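Transcribers wanted: one court ledger, 615 pages, terrible handwriting

The Stillusley Local History Group is looking for people to help read the Pesard ledger, a record kept by a county clerk who charged by the word and wrote as if he were charged by the letter. It covers debts, stolen hogs, two disputed wills and a long feud over a fence. We have been at it since last August and have finished 69 pages. At this pace most of us will be entered in the records ourselves before we reach the index.

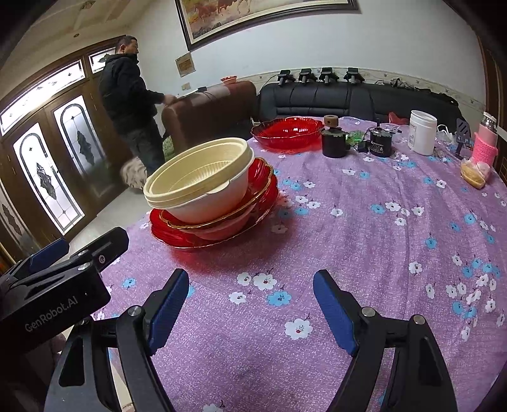

CALLS FOR PARTICIPANTS

We need 4 transcribers and one person to check their work. You will read scanned pages at home and type what you see, spelling included. If the clerk wrote "burgulry," so do you. Each transcriber gets a batch of ten pages and takes as long as it takes, though we do like to hear from you before the next batch of hogs goes missing.

No degree is required. Experience with nineteenth-century handwriting is welcome, and so is a grandmother who wrote like that. You should have a computer, a decent internet connection and some tolerance for the abbreviation "do." used eleven times down a column. The checker should also enjoy telling people they are wrong, and be able to do it politely.

We meet once a month at 2 p.m. in the Sombatkul Room, over the old Plaltance feed store, to argue about hard words. Attendance is optional. The stairs are steep – call ahead and we'll move downstairs.
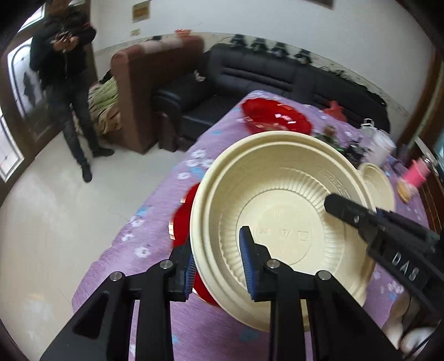

Cream bowl with a ridged base.

The work is unpaid. You will get your name in the printed edition, one free copy, and the right to an opinion about the fence.

To apply, write to Lyle Kasprzak at the group's mailing address and ask for the sample page. Send back whatever you can make of it, with question marks where you gave up. Lyle has been reading this clerk for years and still can't make out line six, so don't lose any sleep over that one.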